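Big blue gears come to the Tatwood parts bench

December 23, 2001

I stopped in at the Tatwood workshop before the holiday shutdown, mostly to return a box of bolts, and ended up staying for two hours. The reason is the new gear kit! The folks there have been putting together a practice bench for anybody who wants to learn how things get assembled, and the first piece is a big plastic spur gear in a blue you could spot from the parking lot.

The idea is simple enough. There's a length of silver aluminum extrusion, there's a steel peg, and the gear goes on the peg.

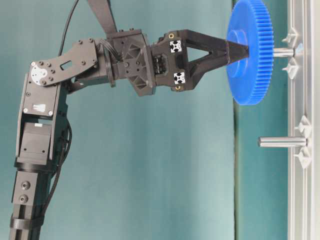 I've been fitting gears onto shafts since my Matport days, and I still think it's the best first lesson going (better than screws, if you ask me). You have to come at the peg straight. Tilt the thing a little and it binds, and then everybody wants to push harder — please don't push harder. Back it off, line up the bore again and let it slide.

The kit is called Budolero, which I had to ask them to spell. It comes with 11 parts and a booklet of 52 pages, and I'll admit I read the booklet over lunch. The chapter on teeth is great. The one on lubrication goes on a bit.

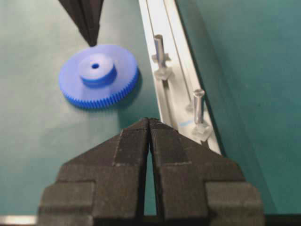
What I like about this gear is the raised hub in the middle. My old ones were flat all the way across and a pain to pick up off a table, and I wore out plenty of fingertips on them back in October when I was rebuilding my feed roller. The fine teeth are nice too, though I'd keep them away from sawdust.

The bench opens to members after New Year's, in the back corner next to the drill presses. Sessions run 60 minutes and you sign up on the sheet by the door. Bring your own apron. The coffee machine is still broken.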